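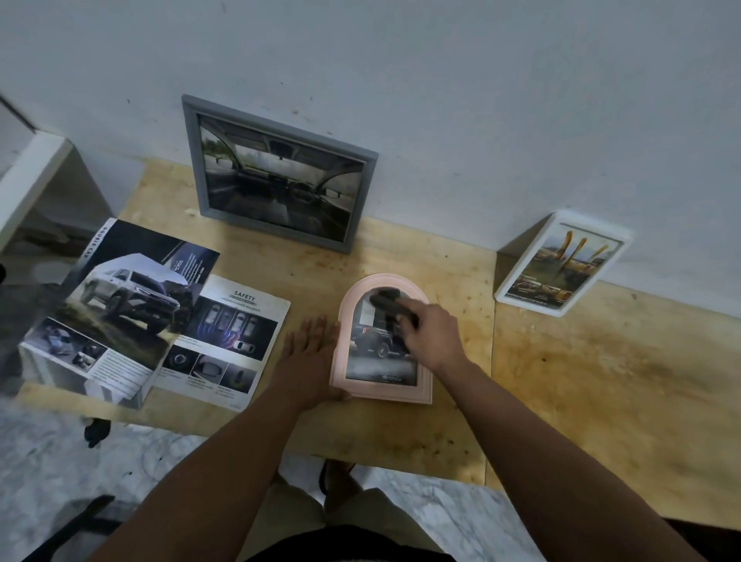

Page 48

Section 6. Changing the picture in a tabletop frame

These steps apply to all Unitham tabletop frames, rectangular and arched. If you have the Bostley hanging frame, go to Section 7.

Before you start

Clear enough desk or table to lay the frame down flat. A bare wood top is fine for the work, but grit will scratch a glossy molding, so wipe the surface first or put down a folded towel. Stand any other frames against the wall at the back of the desk.

You will need:
the frame
your new picture
the paper template from the box (arched frames only)
scissors
a pencil
a soft, dry cloth

Pictures can come from anywhere. Photo prints give the best result, but pages from a magazine, a calendar or a car brochure work well and cost nothing. Brochure paper is thin and often printed on both sides. See the note after step 9.

Removing the old picture

1. Lay the frame face down with the stand toward you. Fold the stand flat.

2. Hold the frame steady with one hand spread across the side of the molding. Do not press on the middle of the back panel.

3. Turn each metal tab outward until it clears the panel. New tabs are stiff. Use the edge of a coin if you need to, and turn them slowly.

4. Lift out the back panel by the notch at the bottom. Take out the spacer card and the old picture. Leave the clear front sheet in place unless it needs cleaning.

CAUTION: The front sheet in the Han series is glass. Keep small children away while the frame is open, and do not lift the sheet by its corners. All other models have a plastic sheet with no sharp edges.

Cutting the new picture

5. For a rectangular frame, lay the spacer card on the picture and trace it. For an arched frame, use the template. Slide the template around until the part you want is under the window, then trace the outer line.

6. Check the top of the arch before you cut. The curve takes away both upper corners, and a roof line or a person's head near a corner will be lost. Leave a little more space above the subject than you think you need. If there is a line of print or a logo along the bottom that you want to keep, place it at least a finger's width above the traced line so the molding does not cover it.

7. Cut just inside the pencil line. On the arch, turn the paper and keep the scissors still.

Putting the frame back together

8. Wipe the inside of the front sheet with the dry cloth. Lay the picture in face down, then the spacer card, then the back panel with the notch at the bottom.

9. Hold the panel lightly in place and turn the tabs inward. Every tab must lie flat. Turn the frame over and check that the picture is straight. If it has slipped, loosen the two lower tabs only and nudge it from the bottom.

NOTE: If the printing on the back of a brochure page shows through, put a sheet of plain black paper between the picture and the spacer card. White paper does not help much.

Standing the frame

Open the stand until it stops. It is made for a level surface and a slight backward lean. You can also leave the stand folded and lean the frame against a wall, with the bottom edge far enough out that it cannot tip forward. Small frames need less of a lean than large ones – try it and adjust.

Spare parts

Back panel with stand: part 427. Tusisus templates do not fit the arched frame.

Text and templates: Meifang Mao
Revised January 2020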